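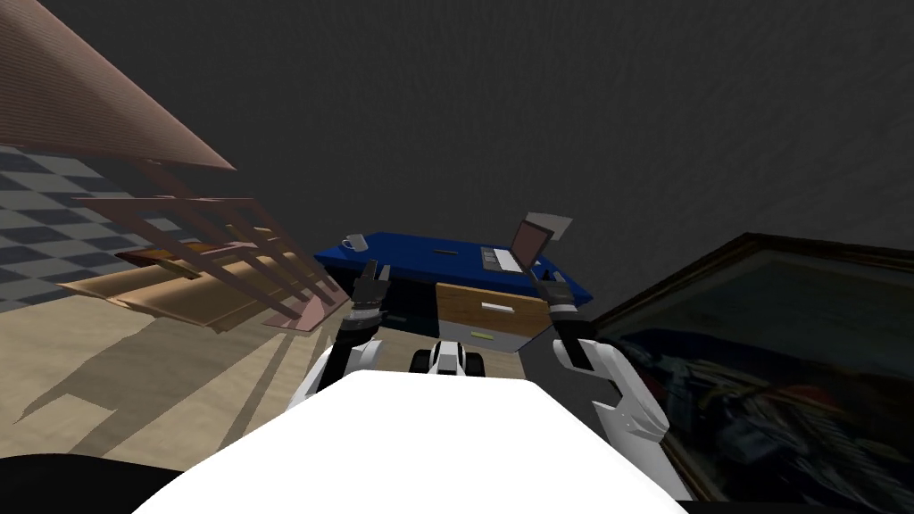 The old shoe factory in Emwood closed its doors for good 30 years ago, and for most of that time the town's working people drove over the ridge to Flaluldale in the morning and drove back at night. Then the offices in Flaluldale sent everyone home. A job that used to need a parking space and a badge now comes down to a desk with a laptop and a mug, and the desk can be anywhere the signal reaches. In Emwood, that took some arranging.

The town has 683 households. Before last year, the ones north of the creek had internet service that could handle email and not much else. People who had to join video calls sat in their cars outside the library, which leaves its connection on after closing. One woman who does billing for a dental group told me she worked from the driver's seat through most of a winter, with a blanket over her knees and the engine off to save gas.

The library still gets this traffic, but less of it. Part of the reason is Berner, a small firm that strung new cable along the creek road last spring. The other part is the Shek Building on Main Street, a former feed store where the upstairs rooms are now rented out by the month. A seat there costs $100. For that you get heat, a door that locks, and the use of a kitchen with a slow coffee maker.

The rooms are plain. The floors slope toward the street, and pencils roll. The owner painted the walls herself and kept the old freight scale by the stairs because it was too heavy to move. Renters weigh packages on it before walking them down to the post office.

Most of the people upstairs have a house nearby with a table in it. They pay to leave it. A man who writes software manuals said his two boys did not understand that he was at work when he was in the next room – and after a few months he was not sure he understood it either. He now walks nine minutes each way and counts the walk as the best part of the day.

Main Street has noticed. The diner opens for lunch on weekdays again, something it had given up when the drivers all ate in Flaluldale. The hardware store has started carrying printer paper and phone chargers next to the batteries. The barber says he gets men at two in the afternoon now, which used to be when he swept up.

Nothing is settled. An insurance company that employs many Emwood people has asked its staff to come back to Flaluldale 3 days a week starting in December. Some will go. Others have been looking for jobs that let them stay, and at least one couple has put off selling a second car until they know.

The owner of the Shek Building has a waiting list for the two front rooms, where the light is better. She has not raised the rent. She is more worried about the roof over the back stairs, and a roofer is supposed to come and look at it before the snow.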